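4. What changed for the staff at the Rerness kitchens

Figure 2. One of the put-away stations, arm over an open drawer. Counter items as found.
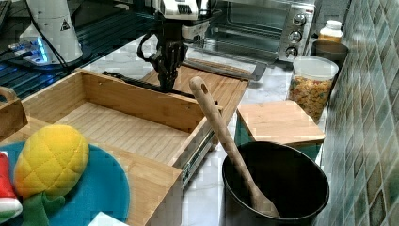
4.1 Setting and method

Rerness runs staff kitchens for office tenants. Clendeck, the contractor, put arms into the put-away stations at two sites, Varela and Votis, starting in September. Before that all put-away was by hand, done by the same people who prep and serve. We interviewed staff at both sites and sat in on shifts, mostly early ones, 5:30 start. 54 interviews, 119 hours of observation. Notes were coded by the first author and then again by Chae-won Yoon, differences talked through. No audio at Votis (site rule), so quotes from there are from written notes and may be a word off.

The task is small things into drawers and onto counters. Spoons, bowls, lids, canisters. Managers called it "the easy part of the job" in nearly every meeting we attended. Staff did not call it that.

4.2 Work that moved

Put-away did not vanish from the shift, it moved. The arm needs the drawer open before it starts and staff took that on without being asked. Also pulling knives off boards first. Also turning handles so they point the same way. None of this is in the written job description at either site. Lorne Landry, shift lead at Varela, kept his own tally for a while and gave us the sheet: 154 small interventions over his shifts, most of them under a minute. He had a column headed "nudges". A nudge is moving an item a few inches so that the arm will take it on the next try.

"I used to put the spoon away. Now I put the spoon where it can put the spoon away." (Landry)

Others were more positive, we want to be fair on this. Staff with wrist or shoulder trouble liked not reaching into low drawers all morning. Two said they would not want to go back. One prep cook at Votis said the nudging was fine, it was the waiting that got to her, standing there with a full rack while the arm finished a bowl.

4.3 Counters and who they belong to

Drawer stations share the counter with everything else. A cutting board with the knife still on it, a bowl with a spoon standing in it, the pasta canister, the toaster oven against the back (Figure 2). Clendeck's setup guide asks for a clear counter. We saw that kept up for the first weeks and then less and less. Staff reasons were practical — the next nearest surface is across the room — but there was also some feeling about it. Several people described the counter as "ours" and the drawer as "its". Things got placed accordingly.

Disputes over this were minor but they came up a lot. Who tidies for the arm? At Votis it fell to whoever came in first, which in practice meant the two newest hires. At Varela Landry put it on the rota, with a name against it, and complaints mostly stopped. Same hardware, same guide. The differnce was that the work had a name and a slot.

4.4 Pace and breaks

Old put-away was also a rest. Slow, near the end of the rush, people talked. We didn't have a question about this in the first interview guide, it came up on its own and we added it. Of the 70 diary entries collected at Votis, the longest ones are about this. People now spend that stretch on prep for the next service, or on watching. Watching is tiring in its own way and it is hard to talk during it, as the arm may stop and want someone.

Managers saw the freed time as a gain and filled it. We think that happend before anyone checked how much time was really freed. Landry's sheet suggests less than the planning numbers assumed, though it is one sheet from one lead and covers Varela only.

4.5 Limits

Two sites, one contractor, early months. Staff who left before the interviews are missing, and they may well be the ones who minded most. Landry commented on a draft of 4.2 and 4.3 and asked for one change, to the wording of the nudge definition, which we made. Night shift not covered at all. Section 5 takes up the rota question with the managers' interviews.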